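The box that came in the door twice

Ask Mared Lewis what she'd rescue first if the studio flooded and she'll point at the cardboard. She's only half kidding! Two years into running Zolliline, the shared workspace she set up in Nenstead with Ottavio Guerra, she has become a devoted keeper of boxes, and after a Friday afternoon in her company I've gone the same way.

I'd always flattened mine on the day they arrived. Mared thinks this is madness. A good corrugated carton has plenty of trips left in it, she reckons, and the ones with a bit of wear are the best of the lot, soft at the rim so you can get your arms in without scraping them (I tried it, and she's right). They hold offcuts, they hold cables, they hold other boxes. When somebody moves desks, which at Zolliline is most weeks, their whole working life goes into one and gets carried four metres across the floor.

Ottavio is the stacker. He likes the sturdy ones at the bottom, anything that once held something heavy, and the light ones up top where they can be grabbed in a hurry. He used to do the displays at a hardware shop called Parry and it shows. His grey carpeted worktop is a lovely thing, by the way, kinder on your gear than a bare bench and so much quieter when you plonk something down. He found the carpet in September at a clearance place and has been recommending it to visitors ever since.

What surprised me was how much colour sneaks in. I'd expected a sea of brown and grey, and there's plenty of that, but then you catch a blue bin or a tray the colour of a swimming pool and your eye goes straight to it. Mared swears by trays. Small things go in trays, middling things go in bins, and everything else goes in cardboard until it has earned a proper home. Some of it never does. One carton has been waiting since the week they got the keys, and when I asked what was inside, the two of them gave me different answers.

Sioned Eynon, who rents the desk by the window, was a holdout for months. She bought matching lidded tubs and labelled the lot. They're at her mum's place now, full of Christmas decorations, and she's on her third carton. "It's got a rip in it and I don't care," she told me, patting the side. "I can see what's in there and I can kick it under the table."

I drove home with two empties in the back seat.

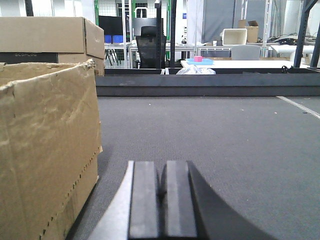
Cardboard at the edge of the carpeted worktop, with desks and a mesh chair beyond.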